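Bremwood House – door and exit checks, ground floor
Done by: Arvid Bakke
Date: 17th March
Job ref: 1605 / Nondside side

1. Main entrance
Closer: OK
Glass: OK, one scuff low down, leave it
Mat: lifting at the corner again. Tape is not a repair. Needs replacing

2. Corridor, front to back
Clear width: OK
Lights: one out by the meter cupboard, reported in January, still out
Boxes: up to 11 of the Piras deliveries stacked outside the store. Moved while I was there but they'll be back

3. Fire door by the kitchen
Self closes: yes, slow
Gap at head: OK
Seals: painted over on hinge side. FAIL – strip and refit
Wedge found under it. Removed, told the office

4. Rear exit
Push bar: stiff, works
Outside step: mossy, needs a scrub
Sign: OK

5. White door, store end
Lever: secure on the plate, no wobble, comes back level
Panel above the lever: face clean, no cracks seen. Code tried, opened first go
Keyhole below: key turns, bit dry, graphite next vist
Label at the top: can't read it from the floor, bring steps and note what it says
Frame: paint OK. Small dark fitting in the edge, check its screws next time
Result: PASS with comments

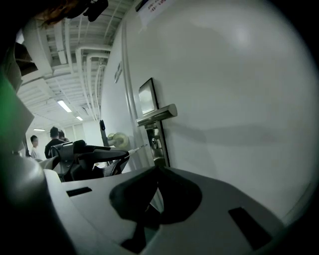
6. Keys
Spare for item 5: on hook 30, tag missing
Rear exit spare: not on the board. Pukavville office may have it, chase

Actions
Seals on kitchen door – urgent, within the week
Mat – quote in at 449, needs a yes from somebody
Light by meters – chase agian
Tag for hook 30
Next check same route, start at the rear exit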